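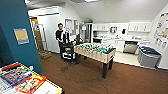
Budgeting for the second arm: notes for the 25th March talk

Good morning, everybody, and thank you for coming out so early. (Wait for the door. People are always still getting coffee.) I was asked to talk about how we planned the Bakilana purchase, and I'm going to do that, but I'm going to wander a little on the way, because the arm was the easy part of the budget and I'd like to spend most of my time on the rest of it.

Start with the spreadsheet. Our first version had 8 lines on it and I was very proud of it. Arm, controller, gripper, table, computer, cameras, shipping, training. I remember printing it out and carrying it around like a report card! Then the quote from Goltine came in and fit nicely under the number we'd been given, and I thought, well, that's my December taken care of.

By the time we closed the books, the spreadsheet had 451 lines. Let that sit a second. Most of them were small. Cables in three lengths, when I had only planned for the one. Adapter plates. Countersunk screws, and then the same screws a size longer. If you've never bought a robot before, please believe me that the little stuff adds up, and it adds up in staff time even faster than in dollars, because somebody has to place every one of those orders and chase it down when it's late.

(Slow down here. This is the part people write down.)

So my first piece of advice is to make a line called "attachments" and put real money in it. Everything that goes between the arm and the job belongs there: brackets, connectors, cable, the odd bit of hardware you'll order twice. We pulled ours out of the general supplies line, and all of a sudden we could see what we were spending.

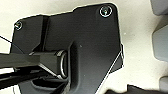

How much should a first-time buyer set aside for spare parts?

We used a tenth of the purchase price for the first year and were comfortable with it. If your supplier is overseas, or the cable assemblies are made to order, I'd go a bit higher and buy the slow items right along with the arm.

Second piece of advice, lead times. We had 2 suppliers in the running, Goltine and Karkden, and on price you could hardly slide a sheet of paper between them. What settled it was that Karkden wanted 180 days on replacement wrist parts. That's half a year of an arm standing there looking handsome. Ask for the lead time on every part that moves and every part that bends, and get it in writing before you sign, while they're still eager to please you.

(If there's time: the story about the freight elevator. If not, skip to hinges.)

Hinges, springs, brackets, thin wire. None of this is glamorous, and I know some of you would much rather hear about payload. But when you plan for equipment, walk up to the work and look at it from as close as you can get. Look at each screw head and ask which driver fits it and whether you own one. Follow each wire with your finger and find out what it would cost to replace.

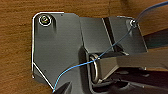
Belilar told me they would go further and hold back the last part of the payment until every fastener and cable on the parts list has been checked off at delivery. I like that a lot, and I wish I'd had it in our contract. We paid in full on arrival and then spent a long month writing polite emails about missing clips.

Last thing before we take a break: please budget for people. Our training line covered the operators and forgot the person doing the purchasing, and she needed it just as much. Put both in.

(Handout is the blank version of the spreadsheet. Extra copies by the sign-in sheet. Remind them the second tab has the supplier questions.)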